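Open night at the Hellus workshop: two arms, one banana

7 min read

I went to the Hellus open night wanting to be wrong. I have been to enough of these evenings, in enough sheds and church halls, to arrive with low expectations and a thermos. Hellus is a members' workshop behind the tile showroom in Trondimberg, and once a year they unlock the roller door and let the public wander about between the bandsaw and the kiln. The flyer promised "a home-built kitchen robot". I live twenty-five minutes away by bus. Fine.

The robot is called Lacerda. It's a two-armed build that has been going on in the back corner for a good while, paid for out of the members' own pockets, and its stated ambition is to prepare fruit. The flyer said "prepare meals", but the people at the bench were more careful than the flyer, and I give them credit for that.

You walk in past the lathe, pay your $10 (sausage included, onion extra, tomato sauce from a pump bottle) and follow the masking tape arrows. The woodworkers had the best of the crowd. There was a half-finished dinghy up on trestles that people kept patting like a horse. The electronics bench was fixing toasters for free and had a queue. The robot corner had a few plastic chairs and a sign asking parents to keep kids behind the yellow line, which I thought was sensible given what the machine handles.

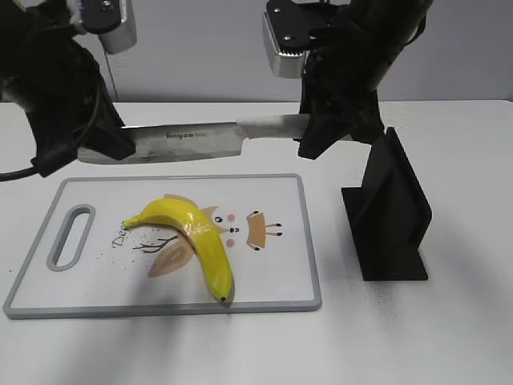
I'd assumed one arm would do the holding and the other the cutting, the way you or I would. The current plan has both arms on the knife. The explanation I got was that a single gripper lets the blade twist when it meets resistance, and that two grips keep it level. I can believe that. I also asked what then stops the banana from rolling away, and was told the shape of a banana does most of the work. I wrote that down word for word, and I still don't know what I think of it.

A few things I'd put to anyone building something similar in the spare room.

The knife is a full-size kitchen knife. I would have started with a plastic one, the sort they give to preschoolers, and I said so. The answer was that plastic flexes too much to learn anything useful from. Perhaps. There is an emergency stop on the bench and someone's hand was near it all evening, so they weren't being silly about it, but I'd want that worked out a lot more thoroughly before a machine like this went anywhere near my mum's kitchen.

The motions are taught by hand. A person works a pair of matching controls, the arms copy, the movements are recorded, and software is meant to pick up the knack. They've logged over 300 of these sessions. When I asked how many ended in a cut they'd be happy to serve, I was told it depended on what I meant by serve.

The software side is called Sernuvov, written mostly by members in their evenings. I'm not qualified to judge it. I did notice that every time a question got difficult, the answer was that Sernuvov would be handling that by August. I've worked in enough offices to recognise that sort of month.

Then there's the money. The figure I was given for parts was $800, not counting the arms, which seemed to me a bit like giving the price of a ute not counting the ute. What it does cover is mounts, power supplies, cabling, a second-hand computer and a great deal of filament for the printer. I asked for the full total and got a laugh.

To be fair, I liked the small stuff. The work area is kept simple: white table, plain grey wall, a black stand to park the knife in, a cutting board with a cartoon owl on it. It's easy to sneer at a banana, but somebody has thought about starting with one job on one table and sticking to it. Most of the home automation I've been shown over the years tried to do the whole house and ended up turning the hall light off while you were standing under it.

The stand interested me more than the arms did, if I'm being truthful. Putting a knife back is a job plenty of grown adults in my share-house days never managed. A slot on an angle, a flat base, and the blade has a proper place to live between goes. I'd buy that on its own. I asked whether they were selling any and they were not.
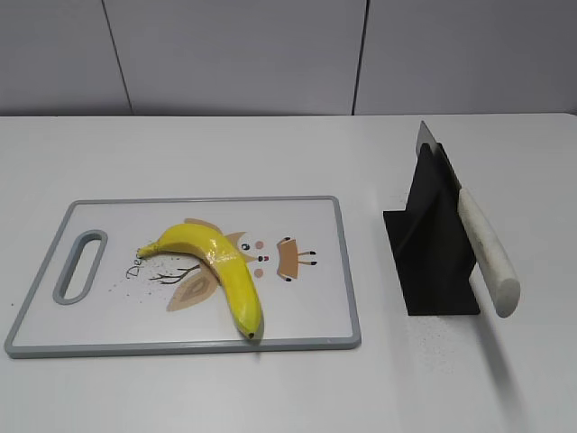
Should you go?

If you have kids who like machines, yes, though bring something for the waiting. There's a lot of waiting. Each attempt is followed by a huddle around the laptop, and the people in the huddle are having a much better time than the people on the chairs. Stand up and ask questions. They're friendly, and they'll talk for as long as you let them.

If you're hoping to see where home kitchens are headed, I'd keep your expectations in your pocket. I left unconvinced that two arms and a computer are the answer to a piece of fruit that comes with its own wrapper and can be sliced with the side of a fork. The builders' reply is that the banana is practice for harder things – carrots were mentioned, and pumpkin, at which point I took a small step back.

Practical bits: parking is in the lane behind the showroom and fills early. The toilets are through the kiln room. Wear closed shoes, as they do turn people away in thongs. The sausages were good and ran out before the robot talk finished. Get the onion.

Posted 26/06/2023

Comments and corrections welcome through the contact page | © Shed Visits | Back to top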